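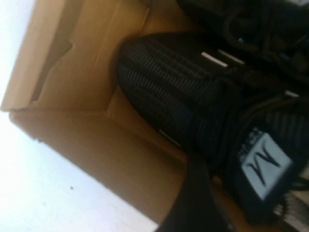 What do you do with a dead man's shoes?

"Put them in a box with everything else and decide later," my aunt said, so I went down to the shed for a box.

Alaric Hutchins had rented the back half of my aunt's house at Okel for eleven years. He died in March, in hospital, after a short illness, and he left no family that the solicitor could find. The rent was paid to the end of the month. After that the rooms had to be empty, and I was the one with a ute and no work on.

He didn't own much. There was a bed, which belonged to my aunt, and a kettle, which didn't. The wardrobe held four shirts and a winter coat. I put the clothes in garbage bags for the op shop in Graso and wrote CLOTHES on each one in texta. The books went to the neighbour. The food went in the bin, apart from a tin of Van Dusen shortbread that my aunt and I ate at the kitchen table while we talked about the gas bill.

That left the black things. Alaric had liked black, or had never thought about it. There were cords in every drawer, and clips and brackets and bits of plastic that must have belonged to something once. He had worked for Justlow before he retired, going from town to town repairing sound gear in halls and churches, and I suppose he had brought the leftovers home.

The sneakers were under the bed. He had walked in them every morning, down to the weir and back, and my aunt used to set her toast by the sound of the gate. I had expected them to be worn through. They weren't bad.

In the left one I found a folded sheet of paper covered in figures. He had been writing down his steps. The first line said 933 and the next said 1,127, and they went on like that in two neat columns, some in pencil and some in pen. Near the bottom there was a 104 with a line drawn under it. I took that to be a day he had turned around at the gate.

I showed my aunt. She put her glasses on and read all of it, both columns, and then she asked me if it was far to the weir.

"Not very," I said.

"I never went with him," she said. "He asked me once. I had the washing to do."

She kept the paper. I packed what was left.

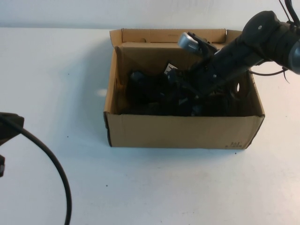

The box on the white table, nearly full.

It took me most of the afternoon. I tried to sort the cords from the brackets and gave up, and after that I just fitted things in where they would go. My aunt came through at five with the tape. She stood there holding it and looked down into the box for a while.

"What would we get for it?" she asked.

"The lot? Ninety dollars, if someone wanted the parts."

"Leave it open, then," she said. "I might want to look at it."

She put the tape in the drawer with the tea towels and went to see about dinner. I carried the bags of clothes out to the ute. When I came back she had her walking shoes on, the beige ones from the cruise, and was looking for her hat.

"Is the gate unlocked?" she asked, and I said it was.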